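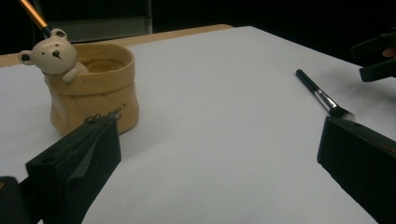 Brush storage and care: notes for the dressing table

The spring issue of the Turnis newsletter covered mirrors and lighting. This item deals with the smaller matter of make-up brushes: what to stand them in, how to lay them out, and how to wash them without loosening the head. It applies to brushes of the ordinary three-part build, with a handle, a metal ferrule and a tuft of bristles.

Choosing a pot

A brush pot has to resist tipping. The usual cause of tipping is a tall handle leaning on the rim of a light container. Ceramic does better than thin plastic of the same size, and a low, wide pot does better than a tall, narrow one. Novelty shapes are acceptable. A glazed pot in the form of a paper bag with a rolled rim, with a small bear on the edge, holds a brush or pen as well as a plain cylinder does. A figure on the rim adds weight to one side, so long handles should lean away from it where the opening allows.

Inside depth matters more than outside height. Readers who bought the Nyamweya short pot will find that it has an inside depth of 90 mm. With most face brushes this leaves the head well clear of the rim. Shorter eye brushes sit too low in it and should go in a tray.

Unglazed interiors mark easily and hold powder. Glazed ones can be wiped with a damp cloth. A disc of felt in the base reduces noise and protects the glaze from hard handle ends.
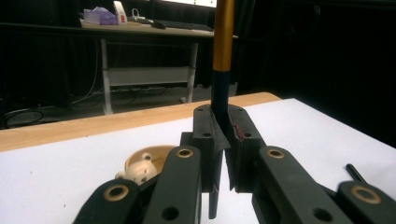
Page last changed: Thursday, May 5, 2022

Handles and mixed storage

Handles with a coloured upper part and a black lower part are easy to tell apart in a crowded pot, and the same goes for pens. Pens and brushes may share a container on a small table, with one condition: the pens must be capped or retracted. Ink on a bristle head does not wash out fully.

Gloss handles show fingerprints and fine scratches. Satin and matt handles hide both, but pick up foundation along the grip. Either finish can be cleaned with a cloth and plain soapy water. Surgical spirit should be kept off painted handles, as it can dull the coating after repeated use.

Working surface

Cover the table with white paper before sorting or washing. Loose powder and shed bristles show up clearly against it, and the whole sheet can be folded inwards and thrown away. Plain lining paper is adequate. The Fasik roll we stock is 18 metres long and fits a standard dressing table without trimming at the sides. Tape the corners down if they lift.

Lay brushes singly, with space between the heads. A brush placed on top of another will take up its powder.

Washing

Wet the bristles only. Hold the brush with the head pointing down so that water runs away from the ferrule. Work in a small amount of mild soap with the fingertips, rinse until the water is clear, and press the head in a towel. Do not twist it. Reshape the head and leave it flat overnight with the bristles just past the edge of the table. Standing a wet brush upright lets water into the ferrule, where it softens the glue.

Brushes used with liquid products need washing weekly. Those used only with dry powder can go longer.
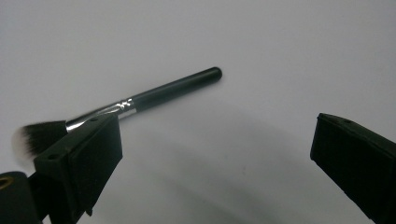 Two-tone brush: black bristles with paler tips, silver ferrule, black handle.

Two-tone heads

Brushes of the duo-fibre type have dark bristles with white or light grey tips. The paler tips show staining early, which is a useful guide to when washing is due. Use less soap than for a dense brush and do not scrub the tips against the palm.

Check the ferrule at the same time. It should not turn on the handle. The crimp is the part that grips, and soap left in its creases will dry to a white film. A soft toothbrush removes this.

Stock note

The Prodia brush tray is out of stock until June. The replacement has 8 slots and the same outer size as the old one, so existing lids will fit.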